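Notes from my visit to Brevach — 16/09/2024

I almost didn't go. The invitation came through my old boss, the drive out to Skirnaritz is long and dull, and I've been to enough "see our automation!" days to know that you usually get a slide deck and a sandwich. But I schedule cleaning and room turnover crews for a living, and the email said the visit was for people who do that kind of work. So I packed a thermos and went.

Brevach runs training rooms. You book a room, they set it up the way you want it, you hold your class, and then somebody puts everything back. They have 71 rooms over three buildings, and the person in charge of all that putting back is Esmaeil Hassanpour. He met me at the side entrance with a visitor badge that already had my name spelled wrong on it, and we were off.

## The morning round

We started with the people, which I appreciated. I got to walk along with Genowefa Malinowski on her reset round in the Lapointe building. She's been doing this for eleven years and she is fast. She walks into a room, looks at it for maybe two seconds, and starts moving. Chairs first, always chairs first, then desks, then trash, then the floor.

I asked her what hurts. She laughed and said wrists, then lower back, then "the carpet rooms." Rolling a chair on carpet is apparently a completely different job from rolling one on a hard floor, and I'm a little embarrassed that I never once thought about that when I was handing out rooms to my own crews!

On a heavy day the team moves 600 chairs. Esmaeil has a clipboard with the numbers (a real one, with paper) and he showed me the page for April, their busiest stretch. They moved 2917 chairs in one week with two people out sick. That was the week he went to his manager and said something had to give.

## The chair work

After coffee we went over to the room where the robot does its chair handling. It's a humanoid, two arms and two legs, mostly silver, and the chairs are black ones on casters with armrests, so not far off what Genowefa had been shoving around all morning.

I'd pictured it picking chairs up. What they want from it is much plainer than that: get hold of the backrest and move the chair on its wheels. I stood by the wall for a good long while and took way too many pictures.
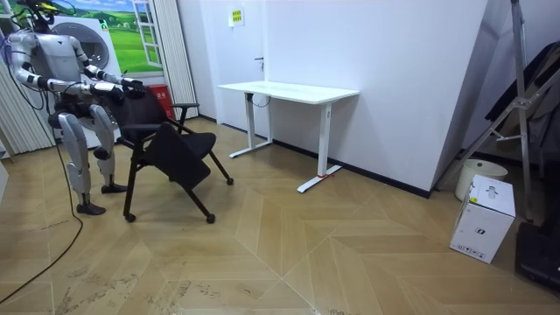 Both hands on the top of the backrest, with the chair tipped back toward the robot.
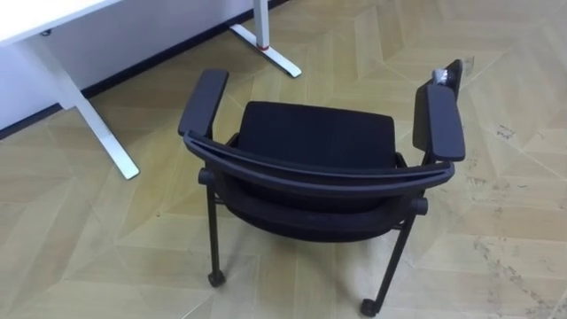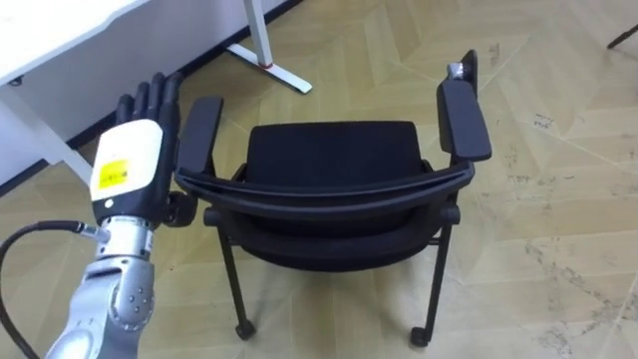
A hand right next to the armrest, fingers pointing up.
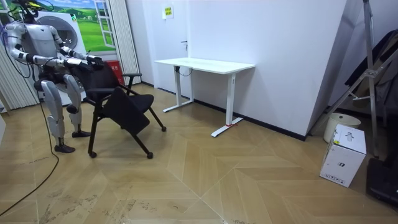

## What the crew thinks

Lunch was in the staff kitchen and it was the best part of the day. Six of the reset crew were there and they did not hold back.

The biggest complaint was about the room cards. Before any of this started, a reset card said things like "U-shape, 16" and everybody knew what that meant. Now the cards have to say which way the chairs face and how far they sit from the desk, because the robot people asked for it. Genowefa thinks the new cards are fussy. A younger guy across the table said he likes them, he's only been there since spring and he used to get U-shapes wrong all the time. They went back and forth on this for most of a bowl of soup.

Then there was the question of hours. Esmaeil told me (and repeated it at the table, so they could check him on it) that no one's hours get cut through the end of next year. Two people said they believed him. One said she believed him but not the people above him, and he just nodded at that. I would have liked to hear from somebody higher up, but they weren't around.

What has changed already is who does what. Genowefa now spends two mornings a week showing the project team how a reset really goes. She gets a higher rate for those hours. She told me she likes the money and finds the talking tiring — she'd never had to explain why she turns a chair before she pushes it, she just does it. They wrote it down when she said it, and it's on the wall in the office now.

I asked if she'd want one working next to her. She said fine for the big hall with its 400 seats, where it's the same thing over and over, and no thank you for the small rooms, where she'd be walking around it all day.

## Things I want to bring home

- Ask my crews about floors. Which rooms are hard on them? I have no idea and I should.
- Their reset cards, fussy or not. Esmaeil is sending me a blank one.
- Paying people the higher rate when they teach. We've been treating that as a favor.
- Chairs on casters in the second floor rooms, if there's any budget left. Ours are the four-legged stacking kind and they weigh a ton.

I didn't get a price out of anyone, and I did ask twice. I also didn't get a date for when it might work in a regular booked room. Esmaeil said he'd prefer not to guess, and I kind of liked him for that.

The next visit on my list is the Florkden site, where they do the same sort of thing with folding tables. If anyone on our side wants to come along there's room in my car, but you'll have to put up with my radio.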